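Ticket: Flerken, right arm drops the drawstring
Opened by Mabli Mathias, Thursday, after the open day
Status: waiting on Restwood

Hello all, and thank you for a lovely visit! The bag demo ran for our guests with the left gripper on the mesh and the right one on the string.

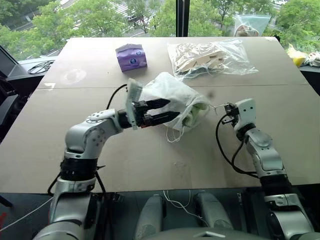

It went nicely until just after lunch, when the right gripper began letting go early — two runs in a row. I lowered the closing speed from 80 to 75 and restarted, no change. The green cloth on its own gave us no trouble at all.

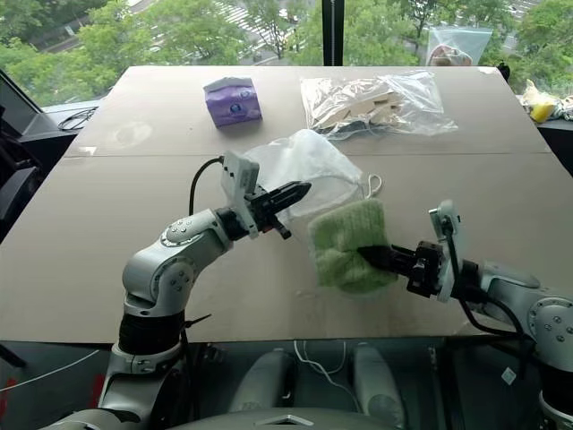
Florian Le Goff: Thanks, Mabli, and the visitors from Dunilero were delighted. Please put the speed back and send me the right wrist log before you restart again.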